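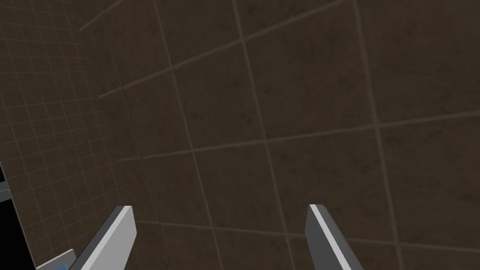 **Unit 6: budgeting a gripper cell**

Sim first, then buy. Quotes so far:

- Tratov parallel gripper, two fingers: $2498
- Zimwood spare finger set: $579
- Abella mount + cable: no quote yet, chase in November

Lead time 7 weeks on the Tratov, so order *before* the cell layout is final. Freight not incl. Check wether tax is.

Do the reach and clearance runs with jaws open and nothing held, then again with the part. Two tools over one floor = two lines in the budget, not one.

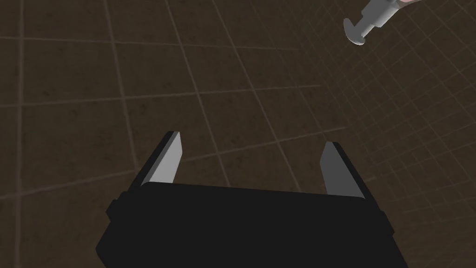
Wusley wrote back that spares should go on the first order, as a second shipment means paying freight twice. Fair. Add it to your sheet.

Due next class: one page, totals at teh bottom.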